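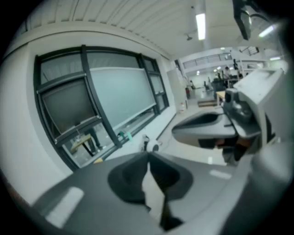 *Figura 3. Vista da câmara da pinça de mão, com a segunda pinça a entrar pela direita.*

## 3.2 Verificação da câmara e dos dedos do par de pinças Jado

Revisão de 2026-02-22, Heike Rothe. Substitui a folha de maio, que dava a verificação por feita quando a luz de estado ficava verde. A luz verde indica que há ligação à base e pouco mais. Não serve de prova de que a imagem presta.

Faça esta verificação no início de cada turno e sempre que se troque um dedo, mesmo que o assistente de arranque diga «Sistema pronto».

1. Desligue os dois punhos e limpe as lentes com o pano seco do estojo. O manual do fornecedor admite álcool. Nas unidades da Indholm, o álcool deixou um véu na orla da lente, por isso não o use até haver resposta escrita.
2. Ligue primeiro o punho esquerdo, espere pela imagem e só depois ligue o direito. A ordem inversa devia funcionar. Das últimas 12 vezes que a experimentámos, 3 acabaram com os canais trocados.
3. Abra a imagem do punho esquerdo em tamanho real. O corpo da pinça deve ocupar a parte de baixo, com o entalhe em V dos dedos ao centro, como na figura 3. Se o entalhe estiver desviado, reaperte o suporte da câmara. Não corrija o desvio no software.
4. Aproxime a outra pinça pela direita, devagar, até o dedo em forma de concha surgir a meio da imagem com a abertura para cima.
5. Afaste-a e repita a aproximação. O dedo deve voltar a aparecer sem saltos nem atraso que se note a olho.
6. Troque para a imagem do punho direito e repita os passos 3 a 5.
7. Grave um ensaio curto e abra o ficheiro. A pré-visualização não conta.

> **Nota.** As linhas direitas aparecem curvas: veja a parede da janela e os painéis do teto na figura. É próprio desta imagem e não se resolve com nova calibração. Amrit Gauthier perdeu uma manhã a tentar.

> **Nota.** Os reflexos claros das luminárias na carcaça são aceitáveis enquanto não chegarem aos dedos. O catálogo fala em «acabamento antirreflexo». Avalie pela imagem.

> **Cuidado.** Não force os dedos macios com a mão para os centrar. Se não fecharem alinhados, retire-os e monte-os de novo conforme a secção 3.1.

> **Cuidado.** Antes de andar com os punhos, veja por onde passam os cabos no chão. Quem olha para o monitor não olha para os pés.

### Se a verificação falhar

O erro 132 («desvio ótico») aparece no painel da Aneck por motivos que o fornecedor ainda não soube explicar de forma convincente. Reinicie uma vez. Se voltar, aponte o número do punho e passe o caso a Liya Tekleab. A sugestão de «aguardar a estabilização térmica» não deu resultado em nenhum dos casos que registámos.

Imagem boa e erro presente: não grave. Imagem má e painel sem erro: também não.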